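Medstead residents asked for views on Villa Storico reopening

July
By Annunziata Fabbri
Filed under: Local news / Planning and heritage

Medstead's planning office has opened a public consultation on the future of Villa Storico, the former music school that has stood unused for 17 years. Residents, local businesses and community groups are invited to comment on two options for the building before a decision is made in the autumn.

The first option would return the ground floor to public use, with a reading room, a small concert hall and a café facing the garden. The second would divide the upper floors into offices for rent, leaving the concert hall open for hire at weekends. Both would keep the main staircase and the painted ceiling in the east room, which are protected and may not be altered.

A survey carried out by the architects Jistell in the spring found that the walls and roof timbers are sound. The heating and wiring must be replaced in full, and 46 windows need repair. The survey also recommends a new entrance on the garden side – the present front steps are too steep for a ramp.

Niilo Ruotsalainen, who leads the project at Jistell, said the firm had no preference between the two options. "Either plan can be built within the existing walls," he said. "The question for Medstead is how the building should be used from day to day, and that is for residents to answer."

The planning office has received 985 responses to an earlier questionnaire on the site. Most supported some form of public access, although parking and evening noise were raised by households in the neighbouring streets. A traffic study will be published with the final proposals. 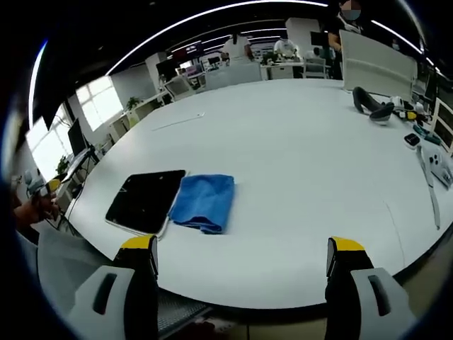
Comments may be made online or on paper forms, which are available from the library and the planning office reception. Forms can be provided in large print on request. Staff from the planning office will be at the library for 2 drop-in sessions, each starting at 4 pm, where drawings of both options will be on display.

All comments will be summarised in a report to the council. Names and addresses will not be published.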